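Home Shop Guides FAQ Contact

Playroom care and small repairs - FAQ
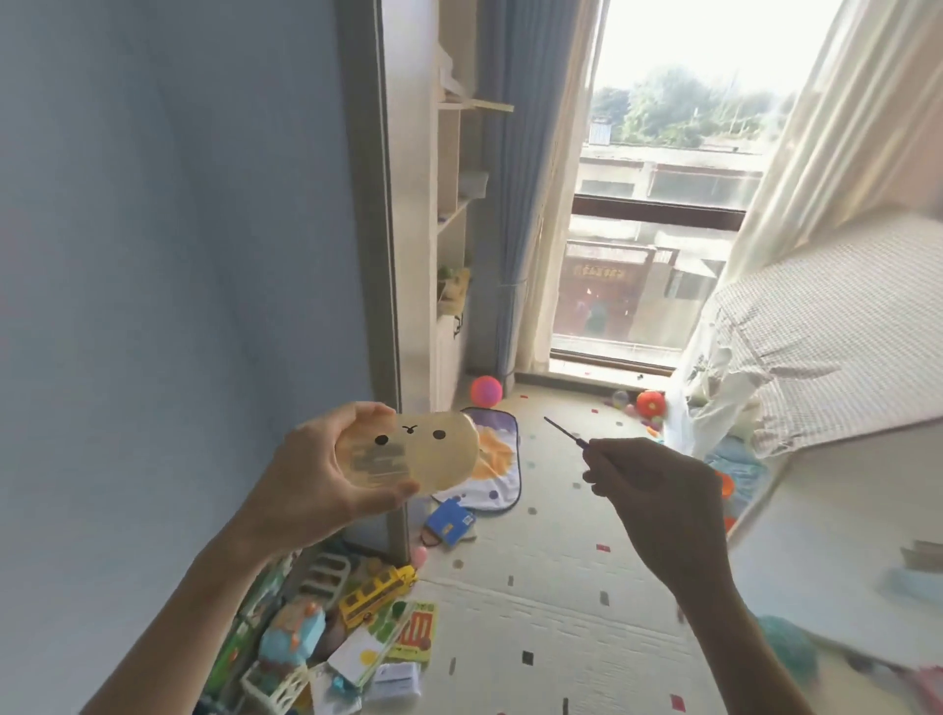
A thin dark stick, like a small screwdriver or tool, and a yellow plastic object with a printed face, over the play mat.

How do I open a plastic toy that has a screwed cover?
Match the driver to the screw head before applying any force. Most covers use a small Phillips head. Press down firmly and turn slowly. If the head starts to strip, stop and try the next size up.

The cover screw turns but does not come out. Is it broken?
Usually not. Many toys use a captive screw that stays in the cover after it releases. Lift the cover at the edge opposite the hinge or tab.

Can I wash a translucent shell?
Wipe it with a damp cloth and mild dish soap. Do not submerge any toy with a battery compartment. Solvents will cloud the plastic and lift printed faces.

How often should a foam play mat be cleaned?
Wipe it weekly. Every 6 weeks, lift it, clean both sides and let the floor dry for 8 hours before putting it back.

Where should loose balls and small toys be stored?
Use closed boxes on the middle shelves of a fixed unit. Keep anything with button cells on the top shelf, out of a climber's reach - this applies to your tools and spare screws as well.

Can the play mat stay beside a sunny window?
Yes, with a sheer curtain drawn at midday. Direct sun will fade the colour and stiffen the edges.

Do you stock replacement covers and screws?
Cloutier and Rorkia covers are held at our Clestcombe counter. Allow three working days for other makes. Send part enquiries to Sheldon Beaulieu with the moulded number from the underside of the toy.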